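Ticket 2964
Project: Vurwood Wetland Monitoring
Component: Water level station 9, north shore
Opened by: Ermira Đorđević
Status: Resolved, watching until March
Opened: 11th November

Summary

Station 9 reports the lake rising at night and dropping again every morning. The other stations on the north shore are flat.

First entry

Hi all! This is a fun one, so I'm writing down everything as I go. The overnight curve for station 9 looks like a tide table. The level climbs after sunset, sits on a nice smooth hump until dawn, then slides back to where it started. We don't have tides. Station 8 is just along the same reed bed and its line is as flat as a ruler, so whatever is happening, the lake isn't doing it.

It matters because the Kontogiannis sluice people look at our north shore average before they decide how much to let through to the wet meadows, and one silly station can pull that average up. I've taken 9 out of the average for now and left a note on the public page. Raw data is still being stored, nothing is deleted.

Checked so far:
Battery voltage: good, no dip at night.
Clock: correct, matches the server.
Datum offset: 1825 mm in the settings, same as on the survey sheet.
Logger firmware: same version as station 8.

Second entry

Went through the older records (I love this part). The hump wasn't there in summer. It starts small in early fall and gets bigger as the nights get colder. On the two cloudy, mild nights we've had, it nearly disappears. So I'm fairly sure we are looking at temperature and the water has nothing to do with it.

The station has a Nostard pressure sensor at the bottom of a stilling pipe, with a thin vent tube running up the cable so that air pressure cancels out. If the vent gets blocked, the sensor stops feeling the real air pressure and does odd things instead. My first guess was a wet drying capsule at the top of the vent. Asked Bremasero, who look after the hardware, whether they had a spare. They did, and they sent it the same day — thank you, that was quick! 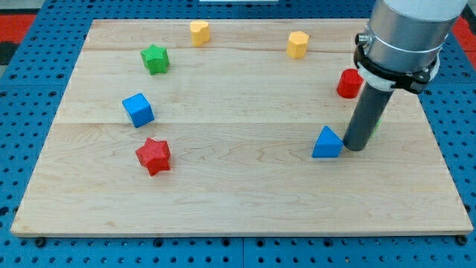 Third entry

Drove out and swapped the capsule. The old one had gone from blue to pink all the way through, so it was well past its best and I got very excited. Cleaned the vent fitting, closed the box, checked the reading against the staff gauge (they agreed to the millimeter at midday) and went home feeling clever.

Next morning: hump. Same shape, same height. OK!

So the capsule needed changing but it wasn't our problem. Leaving that here for whoever searches this tracker later, as I'd have closed the ticket on the strength of that pink capsule if I hadn't waited for one more night.

Fourth entry

Pulled the full message from the logger and not only the level. The sensor sends pressure and water temperature, and the logger turns them into a level with a correction for temperature. On station 8 the water temperature hardly moves overnight. On station 9 it falls off a cliff at sunset and comes back up at sunrise. Water at the bottom of a pipe doesn't do that. Air does.

Looked at the channel list and there it was. Station 9 has two temperature channels, one for the water and one for the air probe under the rain shield, and the correction was reading the air one. Cold night, big correction, lake "rises." The raw pressure line underneath is beautifully flat.

Went back through the change log. The air probe was added at the end of summer and took channel 2, which pushed water temperature along to channel 3. The formula still pointed at 2. Station 8 never got an air probe, so it never got the fault.

Fix

Pointed the level formula at channel 3.
Sent the new settings to the logger and read them back.
Recalculated all levels since the probe went in, from raw pressure.
Compared the new series with station 8: the two lines now sit almost on top of each other, and you can see the small bump from the October rain, which was hidden before. Gorgeous!

Station 9 is back in the north shore average. The corrected file has gone to Kontogiannis with a note on which dates changed.

Still open

Add a check that compares the correction channel with the channel name after any settings change. I'll draft it.
Go through the south shore stations for the same mistake. Any with an air probe could have it.
Put the capsule swap date on the inside of the box lid at every station.
Keep this ticket on watch until the spring refill in March, when the level really will be moving.

— Ermira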